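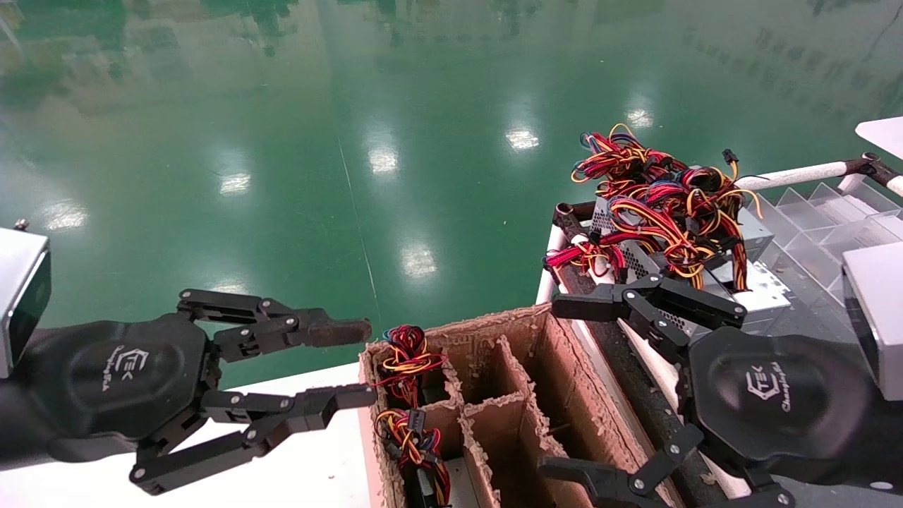

A corrugated cardboard box with cardboard partitions

Box partition

A box partition (also called a divider, a cell insert or, in parts of the packing trade, an egg crate) is a set of card strips that splits the inside of a box into separate compartments. It is one of the cleverest uses of flat board ever devised: a handful of slotted strips, with no glue, tape or staples, pushed together to make a grid that stands up by itself and folds flat again afterwards. Partitions are used for bottles, jars, glassware, fruit, candles, Christmas baubles, small machine parts and anything else that would suffer from knocking against its neighbour.

Construction

The usual partition is made from two groups of strips. Those in the first group have slots cut upwards from the bottom edge, and those in the second have slots cut downwards from the top. Each slot runs to half the height of the strip, so that when the two groups are crossed and pressed together all the edges finish level. The joint is a half lap, the same one found in wooden wine racks and in the cardboard building toys many people remember from childhood.

Slot width matters a great deal. A slot that is too tight crushes the board as it goes together, while one that is too loose lets the grid lean over into a diamond shape. Makers normally cut the slot slightly wider than the thickness of the board and round off the mouth so the strips find each other easily.

The outer strips may stop at the last row of cells, leaving the wall of the box to close them, or they may carry on a little way past to form an air cell. Air cells are a lovely bit of design. The short tails hold the goods away from the outer wall, so a blow to the side of the box has to squash the tails before it reaches anything breakable.

Materials

Corrugated board is the common choice for heavier goods. Its wavy middle layer, the fluting, gives it stiffness for very little weight, and strips are generally cut with the flutes running up and down so that the partition helps to carry the load when boxes are stacked. Solid board is thinner and smoother, takes up less room, and sheds less dust, so it is often preferred for cosmetics and small glass bottles. Moulded pulp and plastic sheet are also used, the plastic mostly in boxes that go back and forth between the same two sites.

Assembly

Small batches are put together by hand. The first group of strips is stood in a slotted jig, the second is laid across, and the whole grid is pressed down in one go. A practised worker makes this look like a card trick! Larger runs are done on assembly machines, which deliver the finished grids folded flat and ready to be opened by the packer with a gentle pull on opposite corners.

The Stitgate pattern

A well-loved local variety comes from the pottery district of Stitgate, where the firm of Tresari packed mugs and jugs for the market at Noretside. Its designer, Tamer Masri, gave every strip a small hooked notch at the end of the slot, so that the grid clicked when it was fully home and stayed square when lifted out by the middle. The standard Stitgate grid had 30 cells. A deeper one, sold under the name Azar, was meant for tall jugs and stood 47 centimetres high. The first order was for 2000 sets, delivered in July, and unused sets still turn up in sheds and attics around the town, often full of onions or seed potatoes.

Wear and reuse

Partitioned boxes have a long second life. They are favourites for storing shoes, glass jars, paint tins, bulbs and sorted odds and ends. The rims and the tops of the strips take most of the handling, and with heavy use the outer liner frays and tears there while the lower part of the board stays sound. Damp is a greater enemy than wear, as wet fluting quickly loses its stiffness.

Clean corrugated partitions can be recycled with ordinary cardboard. Waxed or plastic-coated strips usually need to be kept apart.

See also

Corrugated fibreboard
Half lap joint
Egg carton
Moulded pulp
Packing crate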